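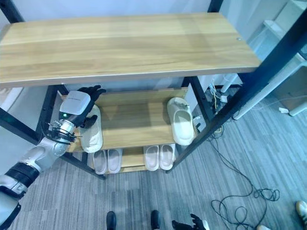 Gwawr Gape told us that the rebate period was the only part of an agency contract she had ever seen a client read twice. Her remark came early in the interviews and changed the order in which we put our later questions. We had meant to begin with the fee itself.

4.2 Rebate periods and the timing of early departures

A rebate clause returns part of the placement fee if the new employee leaves within a set time. In the contracts we collected the period ran from a few weeks to half a year, and the share returned usually fell in steps. Haleo and Astton both used three steps. Lahtinen used two, with a full refund in the first and none after the second. Lernico had no written clause and settled each case by letter.

We carried out 30 interviews with consultants and with hiring managers at client firms. Most managers could say how long their rebate period was, but few could say what counted as its first day. Some took it to be the day the offer was signed, others the first day at work. In the Lahtinen contracts the period began on the date of the invoice, and two managers learned this only when they tried to claim.

Jarmo Partanen and Jouko Huttunen, both interviewed at client firms, described reviewing new starters shortly before the last step ran out. Neither called it a formal policy. Partanen said the date went into his diary with the probation review, so that both could be dealt with in one meeting. Huttunen had once ended a contract in that week and said he would probably have waited another month if no refund had been at stake.

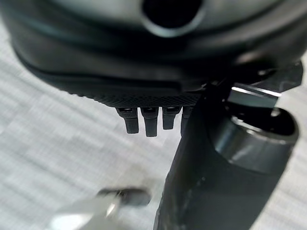
Figure 3. Dark housing with a circular opening and a finely textured strip along its bottom edge.

The placement records give partial support to these accounts. Of the 300 placements in the sample, those that ended early did so more often in the last part of the rebate period than in the part just after it. The pattern was clearer where the employer ended the contract than where the employee resigned. It was weakest at Lernico, as we would expect where there is no fixed date to work towards. We can't rule out the effect of probation, which in many of these jobs ended at nearly the same time.

Consultants saw the matter differently. Erasto Mollel thought that longer periods made agencies take more care over references, and he was in favour of them for that reason. Lempi Rissanen disagreed. In her view a long period mostly led consultants to steer cautious candidates towards clients with strict terms and to keep the less usual ones for clients who paid on signature. Our records don't show which candidates were put forward and turned down, so we could not test either claim.

Records for placements made after June were left out of the comparison, as their rebate periods were still open when the data were drawn. Section 4.3 looks at replacement clauses, under which the agency offers a second candidate in place of a refund.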